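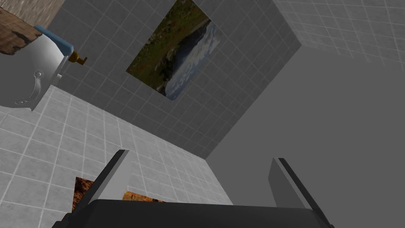
Tile and Grout FAQ

Questions we get all the time at the Pladus counter. Short answers. If yours isn't on the list, call the shop before 9 in the morning, it gets busy after that.

Do I need to seal my grout?

Cement grout yes. Epoxy grout no. If you don't know which one you have, put a drop of water on it. Goes dark in a minute or two — cement. Sits there — either epoxy or it's already sealed.

How often?

Once a year in a shower. Floors in a hallway or powder room can go longer. Do the water drop test again and let that tell you.

How long do I wait after grouting before I seal?

Whatever the bag says. For the Lirnent gray and the Lirnent bone we carry, three days. Don't run the shower in the meantime. Yes, even a quick one.

Small tiles or big tiles for a small bathroom?

Either. Small tiles mean a lot more grout lines, so more cleaning, but more grip underfoot and easier to slope toward a drain. Big tiles go up faster on a flat wall. If the wall is not flat, big tiles will show it, every corner will stick out. Check with a long level first.

Can I mix two sizes in the same room?

Sure, people do it all the time. Keep the color the same or close and change size where one wall ends and the next one starts. Changing size in the middle of a wall is harder to get right, you'll want a trim strip.
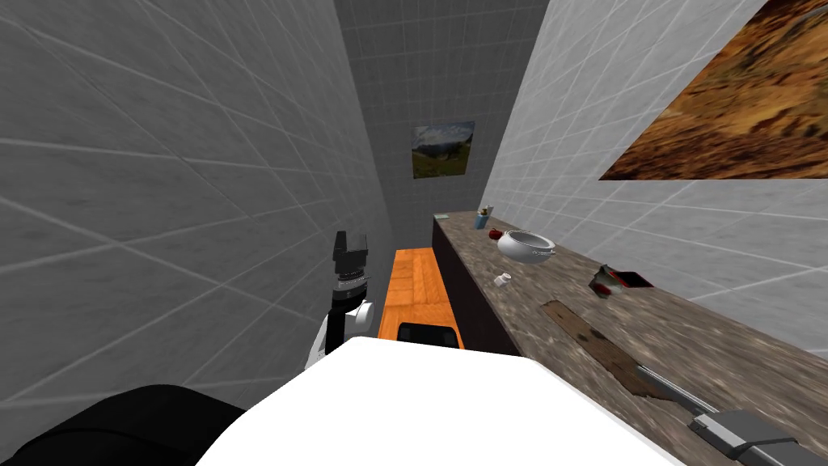

Large gray squares on the left wall, smaller grid on the end wall.

What grout color hides dirt best?

Mid gray. White looks great for a month. Very dark grout shows soap and hard water marks, which suprises people. Light grout on a wall is fine, on a floor think twice.

Can I tile over old tile?

Sometimes. Old tile has to be solid, no hollow sounds when you tap it, and you need to rough up the glaze and prime it. You also lose depth at outlets and at the door. In a shower we say take it out. You want to see what's behind it anyway.

How much extra should I order?

Ten percent for a straight layout, 13 for a diagonal. Keep a full box after you're done. Colors change from batch to batch and we can't match a tile from a few years back, please stop sending us chips in the mail.

Can I hang things on a tiled wall?

Yes. Use a diamond or carbide bit, masking tape on the spot so the bit doesn't wander, slow speed, no hammer setting till you're through the tile. Drill in the tile and keep away from the edges. For light things like a small frame the adhesive strips work ok on glazed tile. Not on textured stuff.

My grout is cracking where the wall meets the counter. Why?

Should be caulk there. Any place two surfaces meet — wall to counter, wall to floor, inside corners — gets caulk, color matched. Dig out the grout, vacuum, caulk it. The Mirkow caulk comes in the same colors as the grout, ask for the chart.

Stone-look counter or real stone next to a sink?

Porcelain with a stone look, less work. Real stone needs sealing and it doesn't like vinegar or lemon. If you have real stone already, seal it and use plain dish soap.

What about wood near tile?

Leave a gap and cover it or fill it with flexible filler. Wood moves with the seasons. A tight joint in April can be a buckled one by the end of summer.

What do I clean with?

Warm water and a pH neutral cleaner. No bleach on colored grout. No steel wool. No wax, ever. For old stains, baking soda paste, soft brush, rinse, done. If that doesn't do it, the Ağca grout cleaner, but follow the lable and open a window.

Do you rent tools?

Wet saw, tile cutter, mixing paddle. Small cutter is $9 a day. Wet saw takes a $99 deposit, you get it back if the saw comes back clean. Returns by 4 pm.

What grit for smoothing a cut edge?

Start with a rubbing stone, finish with 400 wet paper. Wear glasses.

Do you deliver?

In town, yes, to the curb. We don't carry boxes upstairs. Have someone there to help you, they're heavy.

Can I return leftover tile?

Full unopened boxes only, with the receipt. Grout and thinset no. Special orders no.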